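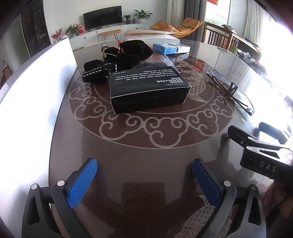

Jintana Paisan 留言问：不锈钢皂到底管不管用呀？我妈切完蒜从来都是拿手在水龙头上蹭两下，说效果一样，我一直不知道该不该信她。

先回她一句：我觉得管用，但别指望太高。切完蒜马上用，冲着凉水搓半分钟，味道能淡下去不少；要是隔了一个晚上才想起来，那就只能等它自己散了。洋葱比蒜好对付，鱼腥最难缠，我一般还得再补一点柠檬汁。至于水龙头嘛，材质差不多的话道理应该也差不多，就是姿势累人，你妈妈手腕一定很好！

盒子上写着 ODOR REMOVING BAR，STAINLESS STEEL，英文说明列了一长串：蒜味、洋葱味、鱼腥味、肉味，还有“其他怪味”，最后加一句不需要洗涤剂。我特别喜欢“其他怪味”这几个字，范围好大，什么都敢包。

关于小相册

好啦，正经介绍一下。页面是我给“圆桌整理”开的一个小相册，每次图不多，话倒是不少（老读者都知道我管不住嘴）。家里客厅有张深褐色的圆桌，一进门的东西全往上面落：拆出来的纸盒、眼镜、布袋子、用了一半的什么什么。朋友 Hedvika Paulík 有句话我记到现在，她说客厅的桌子就是全家人的口袋，掏出来什么都放上面。我听完觉得太对了，回头就把标题从“客厅收纳”改成了“圆桌整理”。

说说第一张里的东西。黑盒子躺在桌子正中，后头堆着几只黑布小袋，镶白色锯齿形的线边，再往后立着一个透明玻璃罐，右手边有一副黑腿的无框眼镜，折好了的。小布袋我个人强烈推荐留着！耳机线、备用钥匙、零碎的发夹，一袋一类，扎堆放进抽屉里，比塑料分隔盒好用，软的嘛，怎么塞都行。黑色的唯一毛病是里面装了什么看不出来，我后来在 Taltell 买了一小卷布标签，自己写了字缝上去，字丑得要命，可是真的好找。

玻璃罐我是另一个想法：没有固定用途的罐子最占地方。要么当场决定装什么，要么送人。我给自己定的规矩是，桌上不许有“以后再说”的罐子。（厨房柜子里有几个，那个先不谈。）

眼镜就更简单了，给它一个固定的碟子，放在靠墙那一侧，别放桌沿。我有一副就是从桌沿上掉下去的，配新镜片花了305块，心疼了好一阵。

再看桌面图案。有鱼，有卷卷的云纹，围成一个大圆，鳞片和鱼鳍都一笔一笔画出来了。深色亮面就是显东西，细划痕、小白点、淡淡的污迹，光一照全在。压在图案上面的有黑布小件、皱皱的透明塑料袋，还有一个鲜红的小包，远一点的桌边搁着白色的宽盒子，上头搭了片纸板。 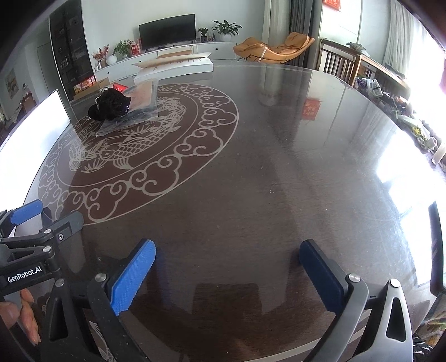

深色桌面怎么擦

留言里问得最多的就是擦桌子，我一次写全，省得大家翻旧帖。

干灰先用鸡毛掸子或者干的细绒布带走，千万别一上来就湿抹，灰里有沙的话等于拿砂纸磨。然后一块半湿的布顺着一个方向走，圆桌就沿着圆弧走，擦完立刻换干布收水。深褐色最怕水印，收慢一步就是一圈一圈的，白擦。

指印我用温水加一滴洗洁精，真的就一滴，多了会发蒙。玻璃清洁剂也可以，喷在布上别喷桌上，免得顺着边缝流下去。我在 Somboon 买过一种说是防指纹的抹布，219块一套，用下来跟普通绒布没差多少，颜色倒是挺好看的，浅绿，现在拿来包杯子了。

划痕呢，浅的就随它去吧。桌子是拿来用的，天天拖盒子拽袋子，哪有不留痕的。实在介意就铺一张桌垫，可是有图案的桌面铺了垫子又看不见鱼，自己权衡。我折中了一下，只在放重东西的那一角垫一块圆毡子。

纸盒和塑料袋

拆完就处理，十分钟里不处理就会住下来，我试过太多次了。纸板压扁，靠门立着，出门顺手带走；塑料袋看厚薄，厚的叠成小方块留着装鞋，皱得厉害的就别留了。有说明书的盒子，先拍一张说明书再扔，以后翻手机比翻箱子快。

想留盒子的只有一种情况：可能要退换。我在盒面上写日期，从五月写的那几个到现在一个都没退过，也还没扔……嗯，我知道该扔了。

Hedvika 的做法比我狠，她在门后挂了一个 Jeritz 的大帆布袋，纸板只准放到袋口，满了当天就得下楼。我学了一个礼拜，袋子现在装着羽毛球拍。

大件别买太早

有人问要不要给客厅配一个收纳柜，说看中了 Tirley 的一款，要2,000块。我的意见是先把桌上的东西分一遍再说。我第一次分的时候留下来不过10样，一个抽屉全装下了，柜子的钱拿去换了窗帘。当然啦，家里人口多的另算，有小朋友的更是另算，我家那套搬过去肯定不灵。

布袋的缝法有好几位要，我字写得太乱，等重新抄一遍再放上来。Jintana，你妈妈那边要是做了蒜的对比试验，记得回来告诉我结果！

更新于2026年10月24日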